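Altness Post > Sport > Football > Non-league > Interviews

Print this page | E-mail this to a friend

"We'll be all right if we keep eleven on the pitch"

The Altness Town manager on red cards, a leaking stand and the Brister replay

He's late, and he says sorry twice before he's got his coat off. Training overran. The under-18s had the good half of the pitch again and the first team had to wait, which he says he doesn't mind, though his face says otherwise.

So, Brister away. Two all, down to ten men before the break, and a replay nobody at the club had budgeted the energy for.

"I thought we were the better side for half an hour," he says. "Then the sending off. I've watched it back and I can't argue, he's gone in high. He knows. He was sat in the dressing room with a towel on his head and I left him to it."

That is the third red card of the season. Is there a discipline problem?

"No. There's a tackling problem. Two of the three were lads arriving late because we'd given it away in midfield and they were covering for someone else. You look at who gets the card and forget who lost the ball."

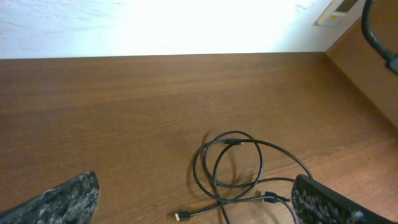
He won't say who lost the ball. He will say that the midfield is where he has been spending his evenings. Altness went into the season with a flat four, gave that up by the end of September and have played a narrow diamond since. It has brought goals. It has also left the full backs with an awful lot of grass to look after.

"We get hurt wide, everyone knows that. Brister knew it. Both their goals come from crosses, same side, and I'm stood there shouting and he can't hear me becuase of the wind. I might as well be shouting at the bus."

Will he change it for the replay?

"Might do. Ask me after we've trained on it. If I go back to a four I lose a forward and I've got two forwards scoring, so which one do you want to tell?"

The crowd

The gate for the last home tie was 1000 dead, a figure he didn't believe until he was shown the sheet. League games don't get near it. The ground is meant to hold 2000, but part of the covered end has been roped off since the roof started letting water in, and he would like it sorted before the replay.

"I'm not a builder. I just want people behind that goal. When they're in there it's worth a corner or two, it really is. The noise comes off the roof. What's left of it."

On the pitch itself he's more cheerful. New drainage down the far touchline, done over the summer, and not a game lost to the weather so far. The goalmouth at the town end is still bare. "Goalkeeper says it's like diving on a car park. He's still diving, mind."

The striker

You have to ask. Derkach Athletic have been sniffing round the number nine, two divisions up and with money. They had someone in the stand at Brister, by all accounts.

"They can sit where they like, they've paid to get in. Have they rung me? No. Have they rung the chairman? You'd have to ask him."

Would he stand in the lad's way?

Long pause here. "He works mornings in a bakery. He's up at 4am and then he trains with us at night. If somebody offers him football for a living I'm not going to lock the door. But I'd want him till the end of the season and I'd want a proper fee, and I'd want them to be straight with him about how much he'll play. I've seen lads go up and sit on a bench for a year. Comes back and he's forgotten where the goal is."

He says he was one of them himself. Signed for Pusus Rovers as a young winger, started twice, back in the county league before his next birthday. Doesn't sound bitter. "I wasn't quick enough. I was quick here."
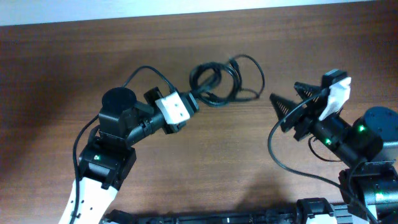
The replay

Brister bring a decent away following and a centre half who won every header going in the first game. The plan, as far as he'll share it, is to stop giving him headers to win.

"We went long too early. Ten men, tired legs, I understand it. But at home, on our grass, I want it on the floor. We scored from 37 passes in pre-season, somebody's got it on their phone. Lovely goal. Haven't seen another one like it."

Injuries: the left back is a maybe (hamstring), the captain is fine after a knock, and the second keeper has a wrist in plaster, so it'll be a youth team lad on the bench. The suspended midfielder misses this one and the next two.

And the league? Altness sit fifth with games in hand. He reckons 49 points by the turn of the year would put them in it, then wishes he hadn't said that, then says to print it anyway.

"Put it in. They'll see it and moan at me, and then they might go and get them."

Kick off is 7.45pm. Pay on the gate, cash or card, tea hut open from half six. He's asked us to say the car park floods at the bottom end so use the school if you can.

Then his phone goes and he's off. It's the kit. Somebody has washed the away socks with somthing red.

Comments (4)

Northbank Nige
Diamond has got to go for the replay. We were all over the place out wide and the full backs were dead on their feet by the hour.

bristerexile
Fair interview. Thought your ten men deserved the draw to be honest. Our big lad at the back won't get it so easy on the floor, I'll give you that. See you there.

TeaHutRegular
Any news on the covered end?? Stood in the rain three home games running with my season ticket in my pocket.

Northbank Nige
Same here. Bring a hat.

Print this page | E-mail this to a friend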